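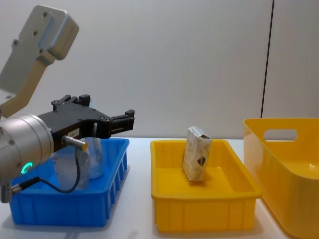
Sun 8 September

Went through the brokerage account after breakfast. Fivus is down again, and I still hold 167 shares. I bought most of them in August on Réjean Gill's say-so, before the half-year numbers came out. He thinks the dividend is safe. I read the cash flow page twice and I don't see it.
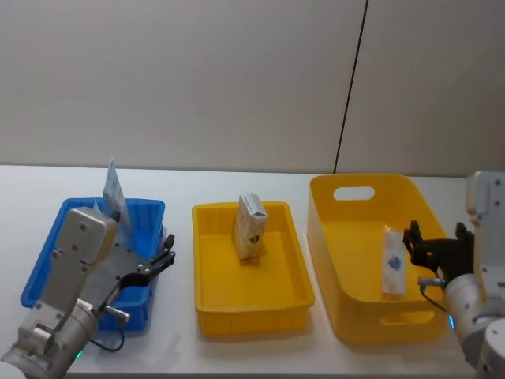
Blue crate, yellow tray, yellow bin.

Prirnby is the better one. Up 8 percent since I got in, and the debt is coming down. Ljubica Radonjić wants me to add to it. I put in a limit order for another $1,000 worth, good through the week.
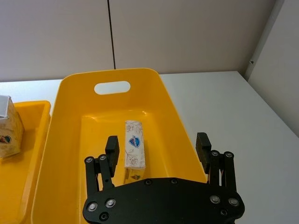 Small box with the flower drawings, in the yellow bin.

Left Villside alone. Moved the rest of the cash to the savings account at 5 percent. Need to call about the transfer fee.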